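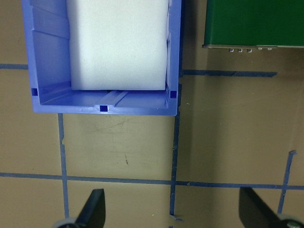 Blue tote with the white foam block in it

Moving to a new parish, when do I transfer my membership?

We moved across the county in June and our old parish, St. Cedik, is now 32 miles away. There's a church 2 miles from the new house, Our Lady of Nundurska, and we've been going to the 9 a.m. Mass there and really like it – the music is lovely and the kids have already made friends. But I'm still on the books at St. Cedik, still getting their envelopes, and my son is supposed to start First Communion prep this fall. Do I have to ask the old pastor for some kind of letter? Does anybody care if I just show up and sign in at the new place? I feel a little guilty about it, I was baptized there.

3 answers

Top answer
We did this last year. You belong to the parish where you live, pretty much, so you don't need permission to leave. Stop by the office at the new place and fill out the registration form, ours was one page. Then call the old office and tell them you've moved so the envelopes stop. For your son they'll want a baptismal certificate, and you get that from the church where he was baptized, even if it's neither of these two. Ask for a newly issued one with notations, mine was sent back when I tried to use the copy from the baby book (ugh). Do it soon! Our class filled up before school even started.
And please don't feel guilty. I still go back to my old parish for the Christmas fair and they're always happy to see me.

Second answer
Just register, takes five minutes. Some places want a letter if you're going to be a godparent, but that's separate.

Third answer
Can't speak for your diocese but at Danladi we had to pay 50 dollars for the prep books, so ask about that too. Also our old church kept mailing us for two years after we told them – I gave up and put the envelopes in the recycling.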